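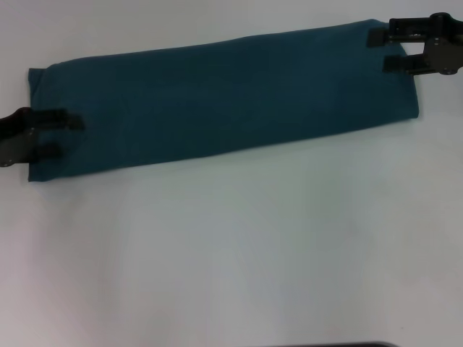

Teal cloth, folded lengthwise, on the white table

From: Ruth Horrocks
To: Birnlow parish list
Subject: Re: evening prayer in July, and the psalm question

Colin, all,

Quick one before I go out, sorry for the fragments.

Colin Penrose wrote:

> Friends, three things from me.
>
> First, evening prayer. Getlow have asked if we would join with them
> for July while their roof is being done. I said yes in principle. That
> would mean 6:30 and not 7, as their organist has to get back to Alva
> afterward. I don't think this will hurt us much but speak up if it does.
>
> Second, the psalms. Several people have told me they find it hard to
> keep together when we say them by half verse. Mervyn would like us to
> go back to whole verses, side to side. I was brought up on the half
> verse with a good pause in the middle and would be sorry to lose it, but
> I'm not going to die on that hill.
>
> Third, I need readers for the Ruth series. Four chapters, four weeks,
> a chapter each. They are long readings. Please practice out loud at
> home, including the names.
>
> Colin

6:30 is fine by me. It's not fine for Maureen Whitlock, who doesn't get off shift until 6:15 and has the drive from Virkgate on top. She asked me to say so as she isn't getting list mail at the moment (Valeriano, can you look at that? her address changed in the spring, I think it's still the old one on there). Could we do 6:45? Fifteen minutes either way and the organist still gets home in daylight.

Psalms. I'm with Colin on this and I know I'm in the minority. The pause is the part I come for. When we did it properly last fall, a full breath at the middle of the verse, everybody waiting on everybody, I heard lines I'd been rattling through for thirty years. "Be still, and know that I am God" with a gap after it is a different verse. What goes wrong is that half of us breathe and the other half plow on, and then it sounds like a dropped tray. That's a leading problem. Someone up front with a clear voice would fix most of it. Mervyn has a clear voice!! Mervyn, would you lead it for two weeks and then see if you still want whole verses?

If we do change, can we please change for everyone and put it on the sheet. We printed 200 of the last sheet and I have 160 of them in my hall closet, so I'd like to get it right before we print anymore. And the sheet still says "remain seated for the canticle", which we haven't done since I dont know when.

On the readings. I'll take chapter 1. Yes, because of my name, go ahead, I've heard them all. But I do love it. Everybody knows "whither thou goest" from weddings and forgets it's one widow talking to another on a road, with nothing to eat at the other end that they know of. And Naomi doesn't even answer her! She just stops arguing. Then she gets to Bethlehem and tells the women to call her Mara, with Ruth standing right there. I'd like whoever preaches that week to say something about that, being the person who came along and gets counted as nothing. Not telling anyone their job.

Valeriano Alcaraz said he would do chapter 4 if he can read the family list at the end at his own speed. I said of course. That leaves 2 and 3. Chapter 3 is the threshing floor and wants somebody who won't go pink.

Which translation are we using? Colin, you quoted one in the notice and the pew Bibles are another. I can read from either but I want to practice the right one.

Last thing, intercessions. The list has 41 names on it and some of those have been there long enough that I don't know who they are or wether they are better. I don't want to drop anyone by accident. If you put a name on, please tell me if it should stay. Reply to me and not the whole list, or phone, I'm on the Birnlow number ending 2983. After supper is best.

Have to run, car's waiting

Ruth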